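Zovstead Blocks – readme for the bin and block set
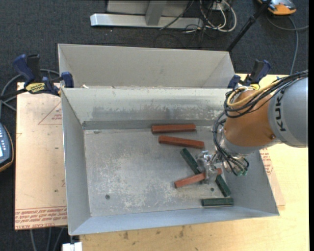 Zornon Parts & Materials Group, Wimville site

Quick notes, more to come. Last edited December 11, 2018.

What's in it

Pictures of rectangular blocks lying in a grey metal bin, plus a text file for each one saying which colours are in and how they lie. Two colours, reddish-brown and dark green. Most layouts have six blocks, three of each, some have fewer. 100 layouts in this release, 38 of them with blocks touching or crossing.

The bin

Large, rectangular, walls slope outwards. Sits on a light wooden tabletop. It's an old one and the floor is well worn – whitish scratches all over, thickest left and centre. Scuffs and streaks on the lower half of the back wall too. Please don't clean these up in the pictures, they are part of the set. The small dark round spots on the floor are not blocks and have no label. We had two people mark them as "other" in the first round, now taken out.

Colours

red = reddish-brown
green = dark green
No other values. Earlier files say "brown" in places, same thing as red. Still a few of those left in the Assunção folder, will fix.

How we lay them out

Blocks go in by hand, flat on the floor or leaning on each other. No stacking on purpose. Walls are fair game, so a block can lie right along the back or the front one. If something ends up outside the bin, put it back and start that layout again.

Labels

position – back, middle, front
lean – level, slanting up, slanting down (read left to right)
touching – yes / no / cant tell

Use "cant tell" freely. Where one block is partly hidden by anything at all, label the bit you can see and leave the rest.

Known problems

Layouts 30 and 61 have the same label file, one of them is wrong.
Dark green against the shadowed side of the bin is hard to pick out on a cheap screen. Turn the brightness up.
Lean was judged by eye so expect the odd disagrement.

Sharing

Fine for teaching and for your own work. Keep this readme with the files. Corrections to the Wimville shared folder, one text file per layout please.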